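How to Set Up a Small Bedroom So You Can Sleep and Work in It

Plenty of people now sleep and work in the same room. It can be done without much money, but the order you do things in matters. This guide covers a room with one door, one window and one closet.

Step 1: Measure first

Write down the length of each wall, the width of the window and the swing of the door. Mark the outlets too. Do this before you look at any furniture. I measured a rental in Lusumthorpe after buying the desk and had to send it back.

Step 2: Place the bed

The bed takes up the most floor, so it goes in first. Put the head against a solid wall, away from the radiator. Leave enough space to walk along at least one side. If you can't change the sheets without moving the frame, try another wall.

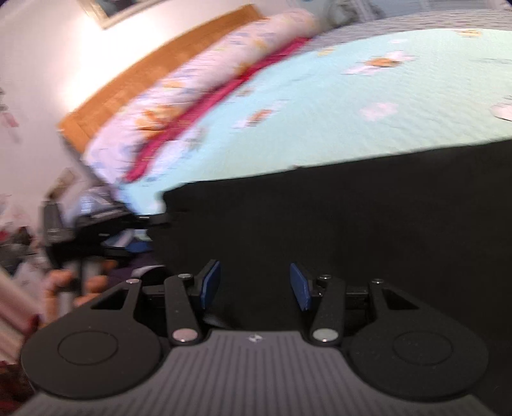
Light is the next thing to sort out. You need two kinds, one for working and one for winding down. For the desk, buy a bulb marked 4000 K. For the lamp you read by at night, go down to 2700 K or lower. When the desk area is in the same room as the bed, as it is in the photo, put the two lamps on separate switches. A plug-in switch from any hardware store will do. Aim the work lamp at the desk and keep it off the pillow.

Step 3: Deal with cords

Run one power strip along the back of the desk and fix it up off the floor. Cords that cross the walking path should be moved, not taped down. I use the Okabe clips, but any stick-on clip works if you wipe the surface first and let it dry.

Step 4: Store work things out of sight

One lidded box is enough for most people. At the end of the day the laptop, papers and chargers go in the box and the box goes in the closet. Leave the chair pushed in.

Step 5: Try it for 2 weeks

Don't buy shelves or a rug yet. Live with the layout and note what annoys you - glare in the afternoon, a drawer that hits the bed, a cold spot by the window. Then fix those things one at a time, cheapest first.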